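Netden Facilities Support
Ticket 362 – Scuff marks on table surface, Armont building
Category: Furniture and fixtures
Priority: Low
Status: Awaiting final inspection
Opened: 2018-10-22
Assigned to: Jingyi Lü

Original request

Dark marks have been found on one of the light wood-grain tables in the Armont break room. They run in the same direction as the grain, and the daily wipe with a damp cloth has not removed them. Please advise whether the surface can be cleaned or whether the top should be replaced. The table is in regular use for cups and for the black wire basket, and staff would prefer to keep it in the room if possible.

First response

Thank you for your request. Before a method is chosen, Facilities Support must establish whether a mark lies on the surface or has cut into it. A deposit can usually be lifted. A scratch cannot, and repeated scrubbing will make it more visible.

Please run a clean fingertip lightly across the marks, against the direction of the grain, and report whether an edge or groove can be felt. Please do not use scouring powder, steel wool, or any product containing bleach. If such a product has already been used, note its name in your reply.

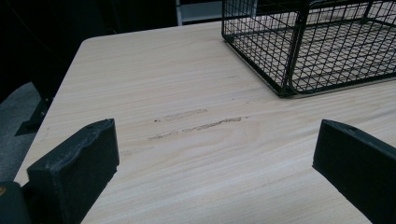

Requests of this kind are normally handled by the site without a visit. The supplies required are held in the cleaning closet on each floor: a white cotton cloth, mild dish soap, a soft eraser pad, and a dry towel. Colored cloths should not be used, as dye may transfer to a pale surface when the cloth is wrung out in warm water.

Reply from site

No groove can be felt. The marks are slightly raised in one place and smooth elsewhere. The only product used to date is the standard surface spray, applied during the evening cleaning round. We do not know when the marks were made. The room was rearranged earlier in the month, and several items were moved across the tables at that time.

Assessment

Based on the reply, the marks are being treated as a surface deposit, most likely rubber or dirt that has been rubbed into the finish. Dragging an item with rubber feet is a common source, although the source in this instance has not been confirmed. Replacement of the top is not approved at this stage.

The site is asked to carry out the following procedure and to record the result after each step. Stop as soon as the marks are gone.

Step 1. Move all loose items to one side and wipe the area with plain water. Dry it fully.

Step 2. Add a small amount of dish soap to 300 ml of warm water. Lay the damp cloth over the marks for 3 minutes, then wipe along the grain with light pressure.

Step 3. If marks remain, use the soft eraser pad, slightly damp. Work along the grain in short strokes. Check the finish after every few strokes. If the sheen begins to look dull, stop and report.

Step 4. Rinse with plain water and dry with the towel.

Step 5. If marks remain after Step 4, do not repeat Step 3 on the same day. Contact Facilities Support, and a citrus-based adhesive remover will be issued from the Bratia store room. The remover must be tested first on the underside of the table.

Time allowed for the full procedure is 120 minutes, including drying. The table should be kept out of use during that period.

Reply from site

Steps 1 and 2 completed. The cloth picked up some brown color. The upper streak is lighter than before and the lower one has changed very little. The darker section toward the right end of the lower streak is the most stubborn. We are holding at Step 2 until the eraser pads arrive, as the closet on our floor was out of stock.

Facilities Support

Noted. A pack of pads has been sent over from the Fu annex with the internal mail. Please continue with Step 3 on receipt. Light brown staining that remains after the soap stage does not in itself indicate damage.
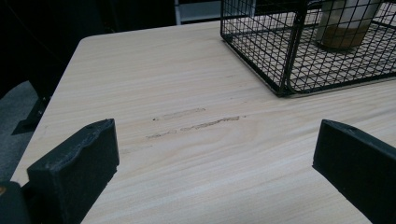

Question from site: May the table be used between steps if the area with the streaks is left clear?

Reply: Light use is acceptable once the surface is dry, provided that nothing is slid across it. Items should be lifted and set down. Please keep hot drinks off the treated area until the procedure is complete – warmth can soften a rubber deposit and press it further into the finish.

Further guidance

Staff at the site also asked whether the wire basket should be moved elsewhere. This is not required. Wire baskets may remain on the tables, but the feet should be checked for grit and for missing or worn caps, and felt pads should be fitted where the basket is moved often. Pads may be requested under this same ticket. They should be replaced when they become flattened or begin to collect dirt.

Cups with a wooden band or sleeve at the base should be wiped underneath before being left on the table. Moisture held under a wooden base can leave a ring on a pale surface, and the ring may be mistaken for an older stain at inspection. Such cups should be washed by hand and dried standing upside down on a towel. They should not be left to soak.
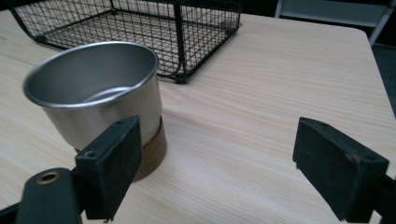
Steel cup with wooden band, set on the table in front of the wire basket.

Actions outstanding

Site: complete Steps 3 and 4 and report the result on this ticket.
Site: check the basket feet and confirm the number of felt pads needed.
Facilities Support: restock eraser pads in the Armont closet.
Facilities Support: inspect the table at the November walk-through and decide whether the adhesive remover is needed.

The ticket will remain open until the inspection has been recorded. Replies should be added to the existing thread so that the cleaning history stays with the table.

Jingyi Lü
Facilities Support, Netden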